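Leltness Winter Row: 129 of you signed up!

What a January! When we opened sign-ups for the Winter Row we hoped for 50 people, and we ended up with 129 – from all three Leltness gyms and the night crew at the Kadov depot, who entered as one very loud team. Every dollar goes to the kidney ward's family rooms, where parents can sleep over and cook a proper meal. We've raised roughly $4000 so far and pledges are still coming in!
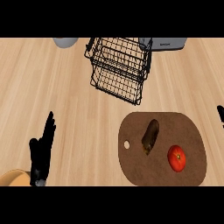 Wire basket on a wood surface.

The last session is Fri 2 February, starting at 10 in the morning at the Grorkex Hall. Rowers go in pairs, 20 minutes each, and you can still join if your knees and your boss allow it. Bring water, a towel and your pledge sheet (signed, please!). Friends and kids are welcome to come and make noise – the team from Lagos Street has promised drums, and we can't wait to hear them. Spare pledge sheets are at the front desk.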